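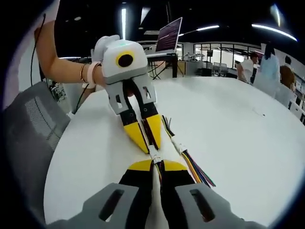 Frage: Auswertung beidhändiger Demonstrationen mit Handgreifern

Sehr geehrte Damen und Herren,

im Teilprojekt Lesach werden Kabelbündel mit zwei handgeführten Greifern aufgenommen und abgelegt. Von 2996 Demonstrationen wurden 286 durch den Filter verworfen, überwiegend wegen Zeitversatz zwischen den Kameras. Ist es zulässig, diese Aufnahmen einarmig weiterzuverwenden?

Gus Iwasaki, Arbeitsgruppe Wuldale
23/06/2025

Antwort 1

Grundsätzlich ja. Die Aufnahmen sind gesondert zu kennzeichnen und dürfen nicht in den beidhändigen Testsatz gelangen.
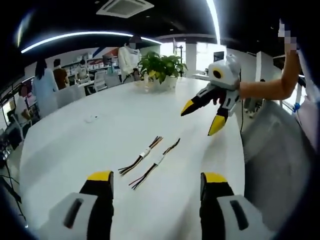 Die Trennung nach Armen setzt voraus, dass jede Trajektorie einem eindeutigen Zielobjekt zugeordnet ist. Bei zwei annähernd parallel liegenden Bündeln, jeweils mit weißem Steckverbinder im mittleren Bereich, ist diese Zuordnung aus einem Einzelbild kaum zu leisten. Wir empfehlen, das Ziel über den Schließzeitpunkt der Finger festzulegen. Im Vorhaben Greenberg blieben nach diesem Verfahren 44 Sequenzen ungeklärt; sie wurden ausgeschlossen.

Antwort 2

Welche Version von Rornus wird eingesetzt? Bei uns lag der Versatz am Export.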